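Larysa Skoryk has owned the same bread machine for years, and in June its display went dark on a Tuesday, mid-loaf. She blamed the board. Kianoush Kordestani, her neighbor and a repairer of long patience, told her to look at the wires first.
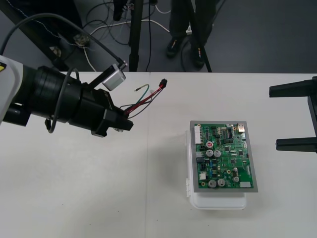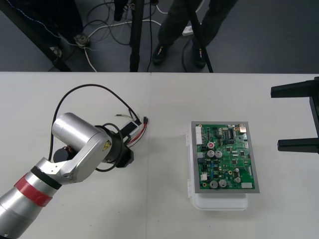
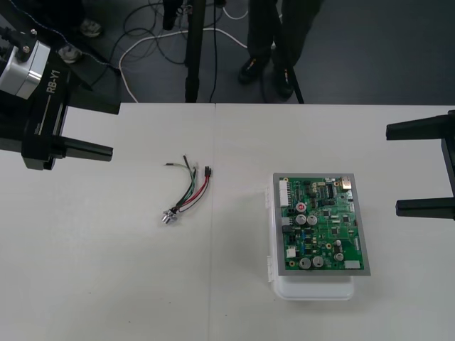
Red wires, black wires and small plugs.

A board gets all the glory – the green, the capacitors, the air of a tiny city. A harness gets stuffed behind a panel. Skoryk spent 60 minutes finding hers, and 3 putting it back.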